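Sunday night soup again

May 24, 2026

So I've been trying to give up the big weekly shop. We used to drive out to Mitmont every Saturday, spend a fortune, and by Thursday I'd be scraping slimy spinach into the bin (I am very good at buying spinach). Last October I worked out we were chucking away 16 quid's worth of food in a bad week and I felt properly ill.
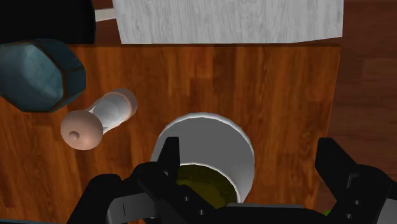
The new way is two little shops a week, on foot, and whatever's left by Sunday goes in a soup. Some of them have been lovely! The parsnip and apple one I'd serve to guests. The one with leftover coleslaw, well, we had toast. I do keep 800 grams of red lentils in the cupboard for thickening, and they've rescued me more times than I can say. 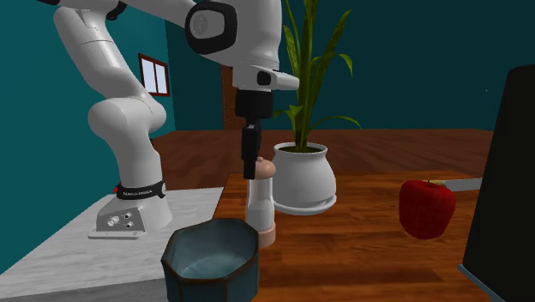
Nassoro Laizer wrote to tell me I'm wasting my stalks, and that broccoli stalks want peeling, slicing thin and frying with garlic before they go anywhere near a stock. I tried it on Tuesday and ate the lot out of the pan, so none of it reached the soup.
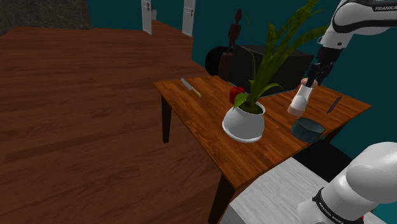 Herbs are still my weak spot. I buy a bunch of parsley, use a pinch and forget the rest, and chopping it into ice cube trays only works if you remember you've done it. I'd love to grow my own, and a round white pot with a tall green plant in it does look cheerful on a wooden table, but you can't put strap-like leaves in a minestrone. Chives next, I think, if the slugs let me.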